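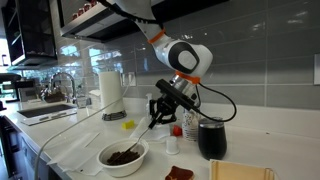

Trumell articulated-finger gripper: kitchen trials

Fitted to our white six-axis arm in place of the Skinesel parallel unit we have used until now. Firmware 1805, position control, force limit left at the factory value for the first session and lowered after that.

Mounting
The flange pattern matched without an adapter. The supplied cable is too long for wrist mounting and leaves a wide loop out to the side. In free air this does no harm, but during large wrist rotations it comes close to tall items such as bottles and tumblers. Bence Vida shortened the motion range of the last joint in software. A shorter cable would be the better cure, and Trumell does not list one.

Grip on thin handles
This was the main reason for the trial. A metal spoon has a narrow handle, and the Skinesel jaws let it roll as soon as the bowl of the spoon met any load. The Trumell's articulated fingers close more evenly along the handle. With dry, crumbly food the spoon kept its angle in most scoops. Slip still occurred when the tip caught the side of the dish - the handle turned in the fingers and the controller reported a good grasp throughout. Grasp detection reads finger position only, so rotation goes unnoticed.

Over 9 sessions we replaced the finger pads once. The new pads took a few hours to settle and gripped less well until then.

Controller and software
The driver installed cleanly. Status messages arrive at a steady rate, but error 7 is missing from the manual. Lilla Boros traced it to a supply dip at full closing speed. Reducing the speed slightly cleared it.

Body size
The long body costs reach. Under a range hood or wall cupboard the arm has to fold more than we would like, and three of our stored approach poses had to be taught again.

Verdict
Better than the Skinesel for cutlery and other slim handles, worse in tight spaces. Gergely Simon is keeping the older unit for cups and boxes, where its shorter body still suits the work. We will test the Brolldale pads in November with the same spoon tasks.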